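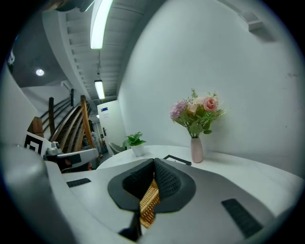

Golden-orange woven strip, with the staircase and its curved wooden handrail behind.

Home Helpers Wanted for Household Handling Sessions — Stulton

Posted Jan 25, 2022

Stelloteck is looking for 20 adults to take part in a series of paid sessions in a furnished house in Stulton. The work is ordinary housework done at a normal pace: picking things up, putting them away, carrying small items between floors, and straightening a room after use. Sessions run through the end of April.

What you will do

Each session lasts three hours with a break in the middle. You will get a task sheet when you arrive. Typical tasks are sorting woven and wicker items, folding table linens, filling and emptying baskets, and clearing the hallway and stairs. Some tasks are repeated many times with small changes. Training takes up the first session and is paid at the same rate.

Who can apply

You must be 18 or older and able to stand for most of an hour. You should be comfortable going up and down a wooden staircase while carrying something light. Both left-handed and right-handed people are welcome. No experience is needed, but people who have worked in housekeeping, laundry or retail stocking tend to pick it up quickly.

Please don't apply if you have a wrist or shoulder injury that is still healing. You can join a later group.

Pay and hours

Participants are paid $354 for a full set of 13 sessions, plus a meal voucher each time. If you leave early you are paid for the sessions you finished. Morning and afternoon slots are open. Let us know which you prefer — we can't always switch you later.

Getting there

The house is on the Hattar side of Stulton, a short walk from the bus stop. Street parking is free. Wear flat shoes with a closed toe and leave rings and bracelets at home.

How to apply

Send your name, a phone number and the hours you are free to Rasha Obeidat at the Stelloteck front desk. Put "household sessions" in the subject line. Marwan Sabbagh schedules the groups and will call you back to set up a short visit before your first session. Bring a photo ID to the visit.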